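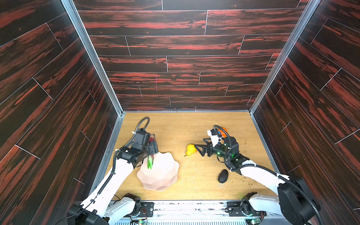
Plultcombe open day: notes on the Vandholm software stack

The Vandholm site at Plultcombe opened to visitors on 1st July. I went mainly for the control and perception talks and skipped the mechanical workshop. Most of my time was spent at the two-arm cell, where the task is loading fruit and vegetables onto a pink dish with a wavy rim. The arms share one rail and one working area, so their reach overlaps over a good part of the floor.

Control loop

Each arm has its own joint controller. Above both sits Felico, the in-house runtime, which sends position targets at 200 Hz and interpolates between the slower outputs of the policy. The policy returns a short chunk of future poses for both arms in a single call. Felico blends each new chunk into the tail of the previous one, and the blending window is set per task in a text file. Latency from image capture to first usable target was quoted as 70 ms. A late chunk is not dropped whole – the expired poses are trimmed off and the remainder is used.

The team had tried a separate policy for each arm and gave it up over contention for space above the dish.

Perception

There is no object detector in the main path. Images from the wrist views and the fixed view go to the policy together, with the joint state appended. The wrist view carries most of the information in the last few centimetres of an approach, when the gripper fingers hide part of the item. It also sees what the other arm is doing, and a held dragon fruit just above the dish can fill a large share of the image.

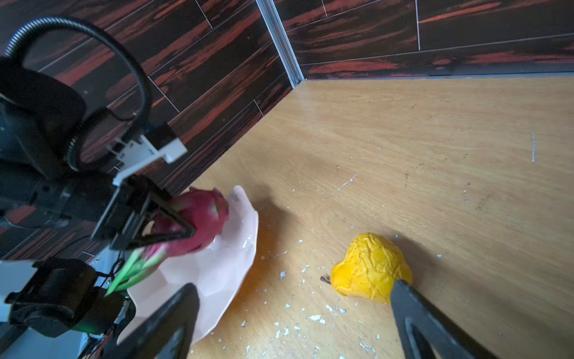

Planning and collision checks

Mollel is the checking layer between the policy and Felico. It holds a simple model of the links, the rail and the enclosure walls, and tests each chunk before release. If two links would pass too close, it slows one arm along its existing path and lets the other continue. It does not replan. I asked how the slower arm is chosen: the one further from its next grasp or release yields. Cables are modelled as a fixed margin around the links, which costs some reach near the corners.

The hard case is a nearly full dish. With an orange, a yellow pepper, avocados and a dragon fruit on it together, there is little free rim left, and either gripper may have to work close to items already placed.

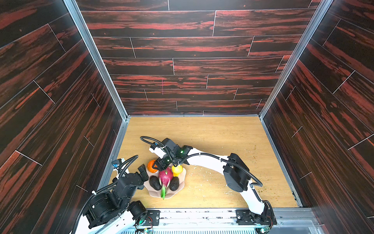
Felico writes a marker to the log whenever Mollel changes the timing, so these passages can be found again without watching the whole run. The replay tool plots commanded and measured joint positions under the synchronised images. It loads quickly, but the search field accepts only marker names and times. Free-text notes are planned for the October release.

Logs are kept for 9 weeks on the local server. I did not get a clear answer on how runs are selected for longer storage. The configuration format is documented in a handout available at the desk, and version 2 of it drops the old per-joint limits section.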